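The Case for Repair in Rented Housing

Sigrun Sundqvist
Housing Policy Director, Asante Tenants' Foundation
November 29, 2025

The Hullell city council will vote in January on whether landlords must repair built-in furnishings on the same terms as plumbing and heating. The Foundation supports the measure. This essay sets out our reasons and answers the objections most often raised against it.

Under the current code, a landlord who rents out an apartment must keep the roof sound, the water running, and the locks in order. The code says nothing about storage. A wardrobe that was listed in the lease, shown at the viewing, and counted in the rent becomes the tenant's problem on the day its door drops. In practice many tenants leave it as it is, and when they move out they are charged for the damage.
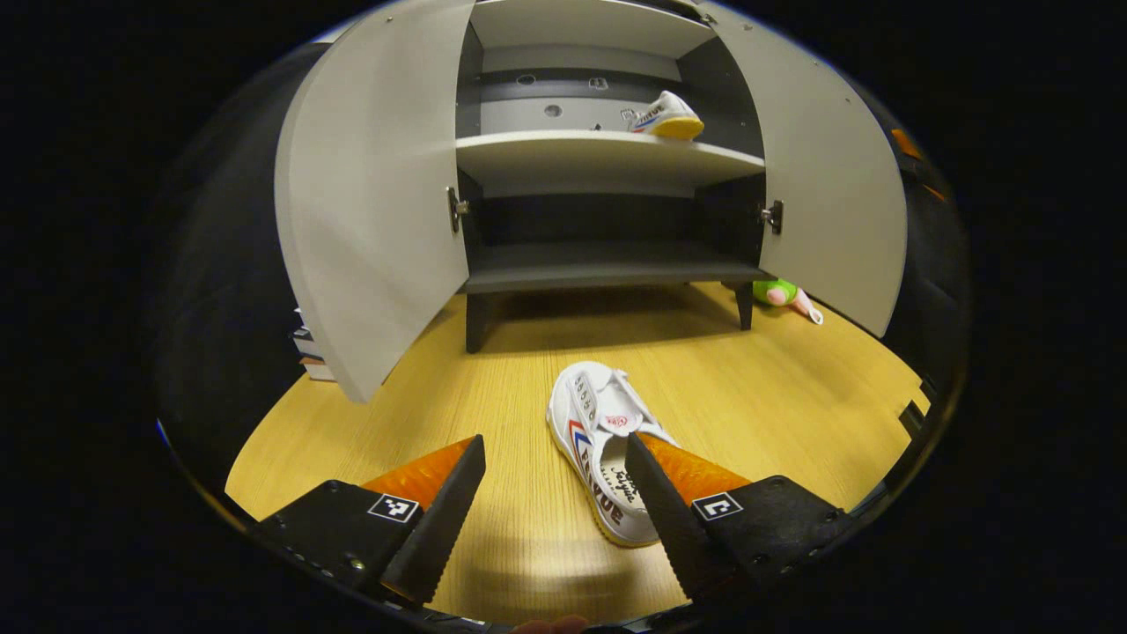 *A two-door cabinet standing open, with one white sneaker inside and its match in front.*

The sums involved are small, which has led some members of the council to regard the matter as trivial. We disagree. The Foundation's advice office handled 2,071 inquiries last year from tenants in Hullell and the neighboring district of Ellow. Of these, 98 concerned deposits withheld over fitted furniture. The average amount in dispute was 200 dollars. A household that has paid first month's rent, a new deposit, and the cost of a van can't easily absorb a loss of that size, and few people will go to court to recover it.

There is also the question of who is better placed to act. A landlord with several units can buy hinges and drawer runners in quantity and keep them in a basement. A tenant must identify the part, find a seller, and often obtain written consent before picking up a screwdriver. The present rule gives the duty to the party with the least information and the shortest interest in the property. It would be hard to design a less efficient arrangement.

Owners' representatives have made two arguments that deserve a reply. The first is that tenants will be careless if someone else must pay. The proposed text already deals with this. Damage caused by misuse remains chargeable, and the owner may use the move-in inventory to prove it. What the text removes is the charge for ordinary wear, such as screws that work loose after years of daily use. We note that the same fear was expressed when kitchen appliances were added to the code, and our advice office has seen no rise in disputes over them.

The second argument is that owners will respond by taking the furniture out. Some may. We consider this a real risk, and it is the reason we asked for the notice clause in section 3, under which an owner who removes a listed furnishing must offer a matching reduction in rent. The clause could be stronger – we would have preferred a fixed schedule of reductions – but it gives tenants something to point to.

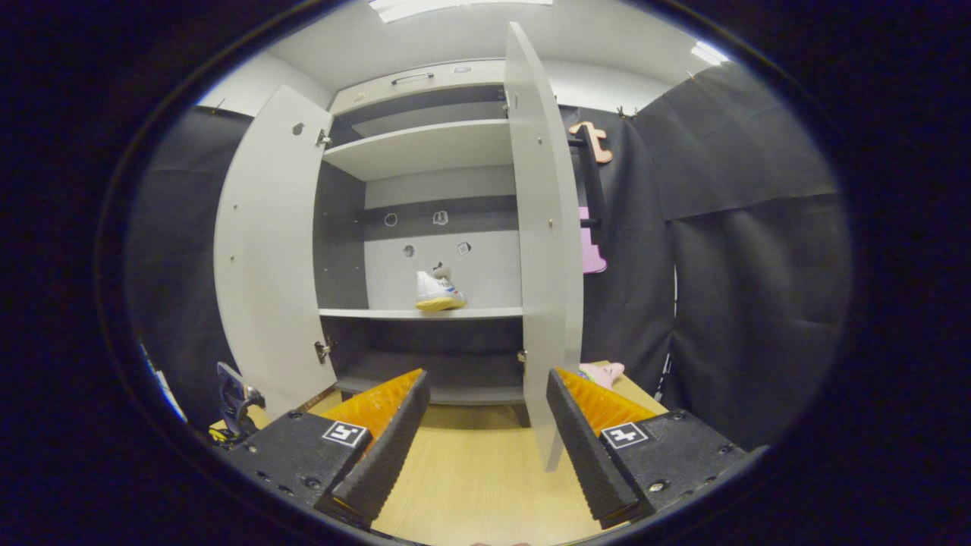 Cost estimates have varied widely, and the council should treat all of them with caution, including ours. Imovine, the property manager with the largest number of units in Ellow, adopted a similar policy on its own initiative and reports that most requests are closed in a single visit. Its buildings are newer than most of those in Hullell, however, and the result may not carry over. We have asked that the ordinance be reviewed after its second year, using records that owners would be required to keep.

A wider principle is at stake as well. Repair has been treated for a long time as a private virtue, something that thrifty people do at the kitchen table. Housing law can either support that habit or defeat it. When the person living with a broken thing has no right to mend it and no right to have it mended, the usual outcome is that it's thrown away at the end of the lease and replaced with something cheaper. The city then pays to collect it.

We recommend that the council adopt the measure with one amendment. The period for completing a repair, now set at sixty days, should be reduced to thirty, in line with the period for interior doors and windows. Written comments may be submitted to the clerk's office until the hearing.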